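Spring onions, and where they go when you turn your back
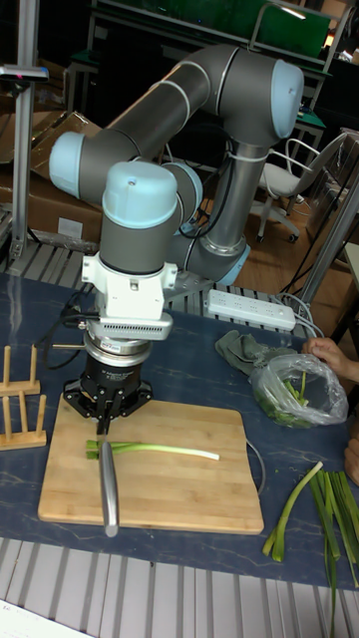
A spring onion on the bamboo board, with the chopped ones going in the bag.

Every household has a vegetable it buys on principle. In ours it is the spring onion. We need two for a soup, the shop will only sell us a bunch, and a week later the remainder is found at the bottom of the fridge, having given up on being a solid. I have lived like this for most of my adult life and had assumed it was the law.

The cure is to chop the lot on the day you buy them and put them in the freezer. I mentioned this in the July newsletter in a single careless line, and have since had more post on the subject than on anything I have written about roofs, bins or the bus. Some of you wanted more detail. One of you wanted an apology, which I shall come to.

Rinse the bunch, pull off any outer layer that has gone slimy, and trim the roots. Then dry them. Dry them properly, with a tea towel, and then do it again with a different tea towel, as the first one was lying to you. Water is what turns a bag of chopped onion into a green half-brick that has to be hit against the worktop at teatime.

Use a decent-sized board and lay the stalks across it. One at a time is slow but tidy. Four at a time is quick, and you will be finding little green hoops behind the kettle until spring. A sharp knife matters more than a large one. A blunt knife squashes the green end flat and leaves every piece attached to its neighbour, like a paper chain.

Then the bag. Getting chopped onion into a plastic bag is a job for three hands, and most of us turn up with two. Fold the top of the bag back over itself into a cuff and it will stand open a little better. If there is anybody else in the house, call them in and have them hold it. They will say they were just about to do something important. Squeeze out the air, press the contents flat, and lay it in the freezer like a letter. Once it has set you can snap bits off a corner.

Keep the whites and greens apart if you are that sort of person. The whites want frying, the greens want throwing on at the end. I put them all in together and have yet to be arrested.

They will not do for salad. Thawed spring onion has the bearing of wet string, and this is where the apology comes in. Rónán Mulcahy of Stancombe followed my July advice to the letter and then served the result, thawed, on a potato salad to his wife's family. He writes that it was "noticed". I am sorry, Rónán. Soup, omelettes, fried rice, mash, and straight from frozen in every case.

As to the root ends, stand them in a glass with a bit of water on the windowsill and they will grow again. You can then forget to change the water, and throw them out with a clear conscience.

Next time: celery, about which I have nothing kind to say. Letters to the usual address, please, and no more samples.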